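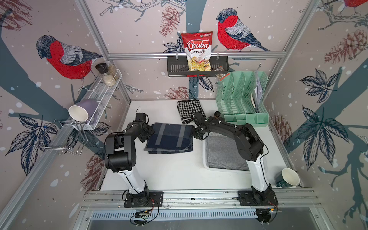 Last updated: December, 4:15 pm

4. Winter birds on the wall: motif, scale and repeat

Figure 1. Large-scale bird wallpaper, with branches, leaves and pine cones.

The previous section dealt with paper stock and inks. We turn now to the drawings themselves, which is the part of the project we have looked forward to most. The Czarnecka collection holds 872 wallpaper samples, many of them never opened flat since they were trimmed for the sample books, and a surprising share carry birds. We had expected garden birds in summer leaf, because that is what the trade catalogues for the region advertise. The books themselves told another story. Of the 38 bird papers that were complete enough to study, 20 show a cold-season setting: bare or nearly bare branches, cones, berries, or dots that read as falling snow.

4.1 What makes a winter paper

We called a paper "winter" only when the drawing gave at least two seasonal signs. A bird alone was never enough, however strongly we link it with frost and feeders. Bullfinches, for instance, live in much of their range all year round, and a designer may have picked one simply for its shape and colour. Snow dots were the easiest sign to agree on, although in seven papers the dots could just as well be seeds or a plain filler pattern, and we marked these as uncertain. Cones were harder. They hang on trees in every season, so we counted them only when they came with another sign.

Readers who want a quick sense of the type can look at Figure 1, where birds, branches and cones appear at a size that fills a good part of the wall. Papers on this scale behave very differently from the small sprigged patterns covered in Section 3, and they need to be looked at from further away than most reading-room tables allow. We ended up laying samples on the floor and standing on a stepladder, which we warmly recommend!

4.2 Scale and the missing bird

Large motifs bring a practical problem. A wallpaper roll has a fixed width, so a big bird often has to cross a seam, and the drawing must meet up again on the next strip. In the Ididano pattern (our name for the group of papers from books 3 and 4, after a word pencilled on the back of one sheet) the body of the bird sits on one strip and the tip of its tail on the next. When the paper is hung well the join is hard to find. When it is hung badly the tail floats a little above or below the bird, and once you have noticed it you will see it every time you enter the room.

Corners are worse. The paperhanger has to cut the strip to fit, and whatever falls in the corner is lost or folded around it. Hanging manuals in the collection give the same advice again and again: start from the middle of the main wall, place a whole bird there, and let the part-birds land near doors and corners where the eye spends less time. It is a lovely piece of everyday knowledge, and we found it repeated in notes made by householders who had clearly never seen a manual.
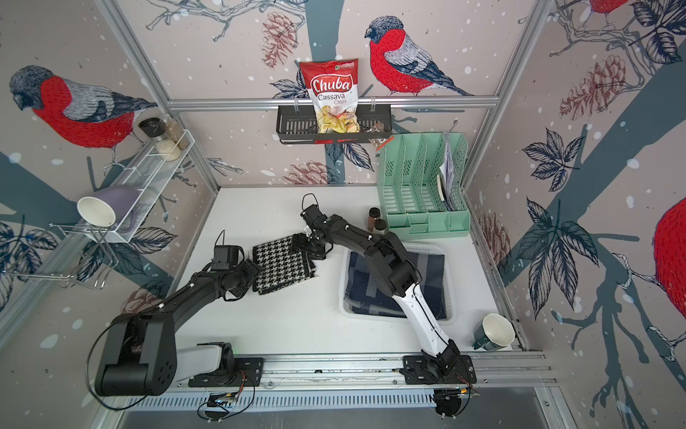
The same notes are full of remarks on furniture and shelves. One Skostunham householder writes of moving a dresser twice so as not to hide "the good one", meaning the single bird that faced the door. Another complains that a shelf had to go exactly where the best branch was. These remarks matter to our argument, since they suggest that people treated a repeating paper as though each bird were its own small picture, with favourites and lesser ones, even when the drawings were identical.

4.3 Colour

Red is the colour that carries these papers. In the printing records from the Padum works, the red was laid down last and charged separately, and several orders ask for a stronger red than the sample showed. The grounds are nearly always pale: cream, grey, a washed-out pink. Against them a red breast can be picked out from the far side of a room, while the branches and leaves settle back into a dark network that holds the design together.

We were keen to learn whether the pale grounds were first printed that way or had faded. Strips protected by the binding give a partial answer. Where we could compare the covered edge with the open sheet, the ground had lost a little of its warmth but had been pale from the start. The reds had changed more. On two sheets of the Ididano group the covered red is close to tomato, and the open red has gone towards brick. Anyone planning a reprint from the open sheets should keep that in mind — the original rooms would have been a good deal livelier than the books now suggest.

4.4 Limits of the sample

Sample books show what was offered for sale, and we cannot tell from them what was bought. The order records help, though they cover only part of the period and skip the smaller shops altogether. The collection also favours papers with clear, handsome drawings, because those were the sheets that people kept. Plainer winter papers may well have been more common and simply thrown out. We return to this in Section 6, where the household notes are set beside the shop ledgers, and where the tail-and-seam problem comes up again in connection with repairs and patching.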